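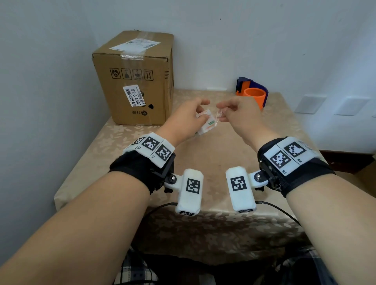

Ich solle nicht immer alles schlechtreden, bekam ich gestern Abend als Antwort, beim Nachrangdarlehen für Peltitz sei die Verzinsung doch vertraglich festgeschrieben und damit sicher.

Festgeschrieben ja. Sicher ist ein anderes Wort. Ich habe mir die Unterlagen jetzt doch noch einmal vorgenommen, wird etwas länger.

Stand dieser Notizen: 21. Aug. 2018. Falls die Plattform danach noch Papiere austauscht, bitte nicht mir anlasten. Die Projektseite wurde seit dem Start der Zeichnung schon einmal umformuliert, ohne Hinweis darauf.

Worum es geht: Tănase will in Peltitz ein altes Speichergebäude zu Wohnungen umbauen. Die Bank zahlt einen Teil, Eigenkapital gibt es auch, und für die Lücke dazwischen sammelt die Plattform Bindon bei Kleinanlegern ein. Mindestbetrag 400 Euro.

Laufzeit laut Startseite: 16 Monate. Laut Darlehensvertrag: 16 Monate, und danach darf der Darlehensnehmer einseitig verlängern. Das steht nicht auf der Startseite. Dort steht ein grüner Balken mit dem Wort »kurzlaufend«.

Was während der Verlängerung gezahlt wird, habe ich gesucht. Gleicher Zins, kein Aufschlag. Wer also auf sein Geld wartet, bekommt fürs Warten genau so viel wie vorher. Einen Grund zur Eile hat auf der anderen Seite niemand.

Jetzt zum eigentlichen Punkt, dem qualifizierten Rangrücktritt. Den haben nach meinem Eindruck die wenigsten gelesen, die unter dem Angebot »bin dabei« kommentieren.

Im Insolvenzfall kommt erst die Bank. Dann kommen die anderen Gläubiger, Handwerker zum Beispiel. Dann ihr. Das wissen viele noch.

Die Klausel geht aber weiter. Zinsen und Rückzahlung dürfen auch schon dann nicht verlangt werden, wenn die Zahlung die Firma erst insolvent machen würde. Man kann also im Recht sein, das Laufzeitende ist vorbei, und trotzdem kommt kein Geld.

Ja, das ist bei solchen Darlehen üblich. Ich lese das Argument jedes Mal. Üblich heißt nur, dass es viele so machen.

»Aber da steht doch eine Immobilie dahinter.« Da steht eine Immobilie dahinter, und im Grundbuch steht die Bank. Für die Anleger ist dort nichts eingetragen. Ich habe in den Unterlagen zwei Mal nachgesehen, weil der Werbetext so klingt, als wäre es anders.

Der Werbetext sagt »immobilienbesichert gedacht«. Gedacht! Über dieses Wort hat bestimmt jemand lange gegrübelt.

Darlehensnehmer ist übrigens nicht Tănase selbst. Es ist eine Projektgesellschaft, frisch gegründet, Mindestkapital. Die Referenzen im Prospektteil gehören alle der Mutter. Die Mutter haftet laut Vertrag für nichts.

Es gibt eine Patronatserklärung, darauf wurde ich in den Antworten hingewiesen. Danke dafür. Ich habe sie gelesen. Eine Seite, sehr freundlich, man werde sich »im Rahmen des wirtschaftlich Sinnvollen« bemühen. Daraus klagt euch kein Anwalt einen Cent heraus, meine ich als Laie.

Kurz zu Preltdale, weil der Name ständig als Beleg fällt. Das war das vorige Projekt derselben Gruppe, angeboten über dieselbe Plattform. Auf der Seite steht: »erfolgreich zurückgezahlt«.

Wurde es auch. Im Dezember, mit Verspätung, und zwar kurz nachdem Peltitz in die Vorbereitung ging. Ich behaupte keinen Zusammenhang. Ich hätte nur gern gesehen, woher das Geld für die Rückzahlung kam. Verkaufserlöse? Neue Bankkredite? Dazu findet man keine Zeile.

Ich habe bei Bindon nachgefragt. Antwort: Zu einzelnen Zahlungsströmen der Emittenten könne man keine Auskunft geben, man verweise auf die Projektupdates. Im letzten Projektupdate zu Preltdale sieht man ein Richtfest.

Wer verdient hier wann? Die Plattform bekommt ihre Vermittlungsprovision bei Abschluss der Sammlung, dazu eine laufende Gebühr. Beides zahlt der Darlehensnehmer, beides vor der Rückzahlung an euch. »Für Anleger kostenlos« stimmt also, solange man nicht fragt, aus welchem Topf.

724 Anleger sind laut Zähler schon dabei. Der Zähler steht sehr groß oben, der Risikohinweis sehr klein unten. Mir sagt die Zahl nur, dass sehr viele Leute dieselbe Startseite gesehen haben.

Zum Vorverkauf. »Große Nachfrage« steht da. Ich habe gefragt, wie viele notarielle Kaufverträge es gibt. Die Antwort lautete 3. Reservierungen gebe es deutlich mehr. Eine Reservierung kostet nichts und bindet niemanden, die würde ich gar nicht erst mitzählen.

Falls der Verkauf schleppend läuft, soll laut Risikoteil »alternativ eine Bestandshaltung mit Refinanzierung« möglich sein. Auf Deutsch: Dann wird vermietet und eine Bank gesucht, die eure Darlehen ablöst. Ob die das will, und zu welchem Zins dann, weiß heute keiner.

Und bei den Zinsen rechnen mir alle zu gemütlich. Die gesamte Kalkulation nimmt an, dass Baugeld so billig bleibt wie jetzt und die Baupreise nicht weiter steigen. Fragt mal jemanden, der gerade einen Rohbauer sucht.

Eine Reserve für Mehrkosten ist eingeplant. Wie hoch, steht in einer Anlage, die »auf Anfrage« erhältlich ist. Meine Anfrage läuft noch.

Gefragt wurde auch, ob ich von der Zeichnung abrate. Ich rate zu gar nichts, ich bin kein Berater. Ich selbst zeichne nicht. Wer 400 Euro übrig hat und sie im schlimmsten Fall verschmerzt, soll machen, was er will.

Ungemütlich werde ich bei Kommentaren wie »habe das Tagesgeld komplett umgeschichtet«. Tagesgeld bringt gerade nichts, ja, ich ärgere mich auch. Aber an Tagesgeld kommt man morgen früh ran. An das hier kommt man nicht ran, einen Zweitmarkt gibt es bei Bindon nicht.

Noch eine Antwort an mehrere: Nein, das Widerrufsrecht ist kein Sicherheitsnetz. Es gilt vierzehn Tage. In vierzehn Tagen ist auf dieser Baustelle vermutlich noch nicht mal der Zaun versetzt.

Und nein, ich arbeite nicht für die Konkurrenz. Bei der Konkurrenz lese ich genauso viel Kleingedrucktes, die Klauseln sind teilweise wortgleich.

Lest im Vertrag wenigstens die Abschnitte zu Rangrücktritt und Verlängerung, bevor ihr auf den Knopf drückt. Wenn ihr dort etwas findet, das ich falsch verstanden habe, schreibt es drunter, gern mit Seitenzahl. »Die machen das schon« reicht mir nicht.

Nachtrag: Die Anlage mit der Kostenreserve ist gerade gekommen. Als Scan, leicht schief, und die Spalte mit den Beträgen ist geschwärzt. Ich habe noch einmal hingeschrieben.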